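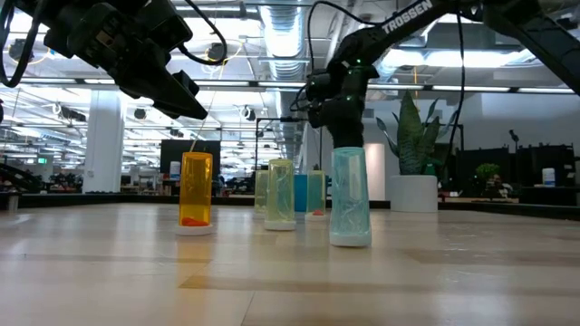
Im Projekt Wukis untersucht die Arbeitsgruppe Manipulation am Kernum, wie stark die Qualität gelernter Greifstrategien von der Reihenfolge abhängt, in der eine Person ihre Demonstrationen aufzeichnet. Für den zweiten Untersuchungsabschnitt am Standort Skollby werden 40 Teilnehmende gesucht, die ein zweiarmiges System fernsteuern. Als Testobjekte dienen transluzente Gefäße in unterschiedlichen Farben, die wie im aufgebauten Zustand aufrecht auf der hellen Holzplatte stehen oder zu Beginn eines Durchgangs liegen können. Beide Arme greifen von oben zu. Die Objektklasse wurde gewählt, weil die Konturen lichtdurchlässiger Körper in Farbbildern schwer zu segmentieren sind und sich hintereinander stehende Gefäße gegenseitig verdecken. Auch die Tischoberfläche ist glänzend und bleibt während aller Messungen unabgedeckt.

Hintergrund

Beim Lernen aus Demonstrationen wird üblicherweise angenommen, dass die aufgezeichneten Trajektorien einer Person unabhängige Stichproben ihres Verhaltens sind. In der Vorstudie traf diese Annahme nicht zu. Die Demonstrationen einer Sitzung veränderten sich systematisch: Anfahrwege wurden kürzer, Korrekturbewegungen unmittelbar vor dem Kontakt nahmen ab, und der Öffnungswinkel des Greifers beim Anfahren wurde kleiner. Strategien, die ausschließlich mit Aufzeichnungen vom Ende der Sitzung trainiert wurden, führten ungestörte Durchgänge zügiger aus. Nach einer Lageabweichung des Gefäßes fanden sie seltener in eine greifbare Position zurück als Strategien, deren Trainingsdaten auch frühe Aufzeichnungen enthielten.

Zur Gewichtung der Demonstrationen verwenden wir das Savolainen-Schema, eine am Kernum entwickelte Methode, die jeder Trajektorie einen Abstand zum laufenden Mittel der bisherigen Sitzung zuordnet. Trajektorien mit großem Abstand werden beim Training höher gewichtet, sofern der Durchgang erfolgreich abgeschlossen wurde. Offen ist, ob der in der Vorstudie beobachtete Gewinn auf das Schema selbst zurückgeht oder darauf, dass die damaligen Bedienpersonen Mitglieder der Arbeitsgruppe waren und den Versuchsaufbau kannten. Diese Frage lässt sich nur mit Personen klären, die mit dem System nicht vertraut sind.

Gegenstand der Studie

Verglichen werden zwei Bedingungen. In Bedingung A werden die Startanordnungen in fester Folge mit steigendem Schwierigkeitsgrad vorgegeben. In Bedingung B werden dieselben Anordnungen in zufälliger Folge vorgegeben. Jeder Bedingung werden 20 Personen zugewiesen. Die Zuweisung erfolgt per Los nach der Einweisung und wird den Teilnehmenden erst nach Abschluss der letzten Sitzung mitgeteilt.

Jede Person zeichnet insgesamt 100 gültige Demonstrationen auf, verteilt auf zwei Sitzungen an verschiedenen Tagen. Ein Durchgang besteht aus dem Aufnehmen eines benannten Gefäßes, gegebenenfalls der Übergabe zwischen den beiden Greifern und dem Ablegen an der Zielposition. Zielpositionen sind je nach Durchgang eine freie Stelle auf der Platte oder das Innere der blauen Schale. Ein Durchgang gilt als gültig, wenn das Gefäß die Zielposition erreicht hat und kein weiteres Gefäß vom Tisch gefallen ist. Ungültige Durchgänge werden ebenfalls gespeichert und gesondert ausgewertet, zählen aber nicht zum Soll.
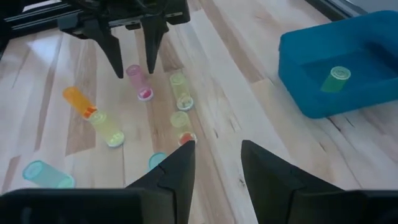
Die Startanordnungen werden von der Versuchsleitung nach einer Legekarte hergestellt. Bei liegenden Gefäßen legt die Karte auch die Ausrichtung der Öffnung fest. Abweichungen der Lage gegenüber der Karte werden vor jedem Durchgang optisch erfasst und als Kovariate in die Auswertung übernommen. Teilnehmende legen die Objekte nicht selbst aus und greifen während der Aufzeichnung nicht in den Arbeitsraum.

Erfasste Daten

Aufgezeichnet werden die Gelenkwinkel beider Arme, die Stellgrößen der Greifer, die Bilder der ortsfesten Kamera und der Kameras am Greifer sowie Beginn und Ende jedes Durchgangs. Nach jeweils 10 Durchgängen folgt ein kurzer Fragebogen zur wahrgenommenen Beanspruchung. Ton wird nicht aufgezeichnet. Der Bedienplatz liegt außerhalb der Bildbereiche der Kameras.

Primäre Zielgröße ist die Erfolgsrate der gelernten Strategie auf Anordnungen, die in den Trainingsdaten nicht enthalten sind. Sekundäre Zielgrößen sind die Anzahl der Korrekturbewegungen vor dem ersten Kontakt, die Dauer der Übergabe und die Erfolgsrate nach einer absichtlich herbeigeführten Lageabweichung. Für jede Person wird eine eigene Strategie trainiert, zusätzlich eine gemeinsame Strategie je Bedingung. Netzarchitektur und Hyperparameter sind vor Beginn der Erhebung festgelegt und bleiben für alle Vergleiche unverändert. Der Auswertungsplan kann auf Anfrage eingesehen werden.

Teilnahmevoraussetzungen

Mindestalter 18 Jahre.
Keine praktische Erfahrung mit der Fernsteuerung von Roboterarmen. Erfahrung mit Videospielen oder CAD-Eingabegeräten ist kein Ausschlussgrund, wird aber abgefragt.
Normales oder korrigiertes Sehvermögen. Eine Farbsehschwäche führt zum Ausschluss, da die Gefäße in den Anweisungen über ihre Farbe benannt werden.
Keine akuten Beschwerden an Schulter, Ellenbogen oder Handgelenk.
Deutschkenntnisse, die für schriftliche Anweisungen ausreichen.
Bereitschaft, beide Sitzungen wahrzunehmen.

Beschäftigte des Kernum und Studierende, die eine Abschlussarbeit in der Arbeitsgruppe schreiben, können nicht teilnehmen. Personen aus der Vorstudie sind ebenfalls ausgeschlossen.

Ablauf

Die erste Sitzung beginnt mit der Sicherheitsunterweisung und der schriftlichen Einwilligung. Danach folgt eine Übungsphase ohne Aufzeichnung, in der beide Arme zunächst einzeln und anschließend gemeinsam bewegt werden. Die Übungsphase endet, sobald drei Übergaben hintereinander ohne Verlust des Objekts gelungen sind, spätestens jedoch nach Ablauf der vorgesehenen Übungszeit. Wer das Kriterium nicht erreicht, nimmt trotzdem an der Hauptphase teil; das Nichterreichen wird vermerkt.

In der Hauptphase bestimmen die Teilnehmenden das Tempo selbst. Pausen sind zwischen zwei Durchgängen jederzeit möglich, ihre Dauer wird protokolliert. Die zweite Sitzung beginnt ohne erneute Übungsphase. Sie soll frühestens am übernächsten Tag stattfinden. Am Ende der zweiten Sitzung führt jede Person zusätzlich einen kurzen Block mit Anordnungen aus, die in keiner der beiden Bedingungen vorkommen. Dieser Block dient als Referenz für die Bewertung der gelernten Strategien und geht nicht in das Training ein.

Am Bedienplatz befindet sich ein Not-Halt-Taster. Ein zweiter liegt bei der Versuchsleitung, die während der gesamten Sitzung anwesend ist. Ein ausgelöster Not-Halt hat keine Folgen für die Teilnahme oder die Vergütung.

Vergütung

Die Teilnahme wird pauschal je Sitzung vergütet. Die Höhe richtet sich nach dem am Kernum geltenden Satz für Versuchspersonen und wird mit der Terminbestätigung mitgeteilt. Bei einem Abbruch durch die teilnehmende Person wird die begonnene Sitzung vollständig vergütet, bei technischem Ausfall ebenso. Fahrtkosten innerhalb des Verkehrsverbunds werden gegen Beleg erstattet. Studierende können anstelle der Vergütung Versuchspersonenstunden erhalten, soweit ihre Prüfungsordnung dies vorsieht.

Datenschutz

Bewegungs- und Bilddaten werden unter einer Kennnummer gespeichert. Die Zuordnung zwischen Kennnummer und Kontaktdaten wird getrennt aufbewahrt und nach Auszahlung der Vergütung gelöscht. Bis zu diesem Zeitpunkt kann die Löschung der eigenen Datensätze ohne Angabe von Gründen verlangt werden. Danach ist eine Zuordnung technisch nicht mehr möglich. Eine Veröffentlichung der pseudonymisierten Trajektorien zusammen mit dem Auswertungscode ist vorgesehen und Bestandteil der Einwilligungserklärung. Die Fragebogendaten werden nur in zusammengefasster Form veröffentlicht.

Anmeldung

Anmeldungen nimmt das Projektsekretariat Wukis am Kernum, Standort Skollby, schriftlich entgegen. Anzugeben sind Alter, Händigkeit, Vorerfahrung mit Eingabegeräten jeder Art und die Zeiträume, in denen beide Sitzungen möglich wären. Die Plätze werden in der Reihenfolge des Eingangs vergeben, wobei auf einen ausreichenden Anteil linkshändiger Personen geachtet wird. Ist das Kontingent erschöpft, wird eine Nachrückliste geführt. Die Erhebung läuft bis Dezember.

Wer einen Termin nicht wahrnehmen kann, teilt dies bitte spätestens am Vortag mit. Eine Verschiebung der zweiten Sitzung ist einmal möglich.

Stand: September 2018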